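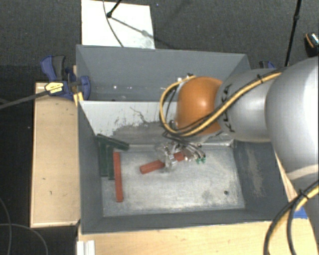
4. Results and discussion: where red stops

4.1 The in-between colours

Figure 3. Red-orange wooden block on the floor of a grey bin.

Most of the trouble sits in one stretch of the chart. Speakers had no difficulty with the far red end and very little with the far orange end. Between them there is a run of chips which got every name going: red, orange, reddish, brick, rust, tomato, "sort of red", "a tired orange", and in Vadby quite often just "bright". We call this run the middle band below. The block in Figure 3 has a colour of this kind, and the reader may like to name it before going on. One word, first thing that comes.

A short reminder of the set-up, full details in Section 3. 138 speakers, two towns (Vadby and Sinach), 23 painted chips shown one at a time on a grey card under the same lamp. Free naming first. Then the sorting task, then the talk. The talk was meant to last ten minutes and rarely did. Chips were painted in house from the Vachon range, matt finish, no gloss. Speakers were not told that the study had to do with red.

In the free naming the Vadby speakers used more words and the Sinach speakers used the same words more often. Not a large gap but a steady one, and it holds when age is taken out. Vadby speakers who began with "red" for a middle chip often changed their mind while the card was still on the table. Sinach speakers tended to stick. When asked why, a common answer in Sinach was that red is red until it is clearly something else. In Vadby we heard the reverse, that red is only red when it is properly red. Two rules for the same word, and both were given as though everyone must follow them.

This matters for the older claim that the edge of a colour word is fuzzy in the same way for everybody. Our data do not fit that. The middle band is fuzzy in both towns but it is not the same band. In Sinach it sits closer to orange. Red is simply bigger there, it takes in chips that Vadby speakers would not call red at all unless pushed.

4.2 Things and chips

A chip is an odd object. Flat, square, no use. Several speakers said so. So in the second round the same colours came back on things: a mug, a wooden peg, a scarf, a roof tile, a toy brick. Same paint wherever the surface allowed it, and a close dye match for the scarf.

Names moved at once. The tile was red for nearly everybody, whatever the chip had been called an hour before. The mug split. The scarf drew the long names (coral, paprika, burnt something) and drew them from people who had used nothing but "red" and "orange" all morning. Clothes have their own vocabulary and speakers seem to switch it on when they see cloth. The toy brick went the other way, back to the plainest words in the list, with hardly a compound among them. It may be that toys are where the plain words are first learned. We can't show that from what we have and leave it there.

The wooden peg was the awkward one. Wood under paint counts as wood for some speakers and as paint for others, and those who saw wood reached for brown. "Orangey brown", "red brown", once "varnish". None of these had come up for the chip in the same colour. Where the grain could be felt through the paint the brown words went up again, which we did not expect and did not plan for; the pegs came from two batches and one had been sanded less. A better study would do this on purpose.

Order counted as well. Speakers who had the tile early were more generous with red for the rest of the round, and those who had the scarf early were stingier. The order was shuffled, so this washes out of the town comparison, but anyone planning to use objects should take note. One strong object can drag the next few along with it.

4.3 The ground behind the colour

All chips were shown on grey. Grey is the usual choice and there are good reasons for it, it doesn't push the eye towards any hue. It does however make the middle band look stronger than it would on a table at home. Red-orange on grey stands out. On a pale wooden surface the same paint sits down and looks more ordinary, to our eyes at least, and this is what speakers said too when the cards were taken off and the chips left lying on the bare desk during the break. Several of them renamed a chip at that point without being asked. We wrote these down but have not counted them in the results, as the break was not part of the task.

There is a case for saying that the grey card is itself a kind of lie. Colours in daily life are met on wood, brick, skin, grass, other people's coats. The counter-argument is that a messy ground gives messy data, and that with a fixed ground two towns can at least be set side by side. We went with the second argument. The first still bothers us.

The lamp was set to 800 lux at the desk top in both places. Daylight was shut out in Sinach by means of a blind and in Vadby by a cupboard door, which worked better than it sounds. The Tollano pilot had used window light only and its middle band wandered through the day, wider in the morning, narrower after lunch. We saw nothing of the kind under the lamp. Nobody should run this near a window.

4.4 What speakers said about it

The talks were recorded and typed up, and the longer ones were gone through twice. Three things came back again and again. First, orange the fruit. Many speakers tested a chip against the fruit and gave up on orange when it failed, though few fruit in either town's market would pass the same test. Second, rust. Rust was a fixed point for Vadby speakers and was hardly mentioned in Sinach, where the fixed point was roof tile. Both are colours that change with age and wet, which makes them poor fixed points, but that did not seem to trouble anyone.

Third, and less tidy: blame. Speakers who hesitated often said sorry. They spoke as if there were a right answer and they'd forgotten it. Some asked at the end what the chip was "really" called, and were let down to hear that the tin only had a number. Earlier work tends to treat hesitation as plain slowness, a time to be measured. Going by the talks, a fair share of that time is spent on manners. A speaker has the word and holds it back in case it is wrong. Response times in the middle band should be read with this in mind, ours included.

There was also a good deal of reported family argument. A front door that one half of the house calls red and the other half orange. A car. A school jumper. Such arguments are remembered for years, it seems, and always with the same door. They were told with some pleasure and we let them run on. They are useful becuase they show that speakers know very well the edge is in dispute, even when in the naming task they act as though it is settled.

4.5 Limits

Only one stretch of the chart was looked at, so nothing here bears on blue and green. The towns differ in more than speech: Sinach is built in tile and Vadby mostly is not, and we cannot pull the buildings apart from the words. Matt paint only. Colour sight was checked with a short plate test, which will miss mild cases. The sorting task was cut down after the first sessions as it took too long, and the early piles were dropped, hence the uneven rows in Table 2.

The object round had fewer speakers than the chip round and leans older, since it was held in the aftenoon. Should be redone in the evening. The paint also chipped on the mug and had to be touched up in April, from a new tin of the same number. Readings before and after agreed closely and the mug has been kept in.

Next, the child data, which are in Section 5 and do not agree with any of this as well as we would like.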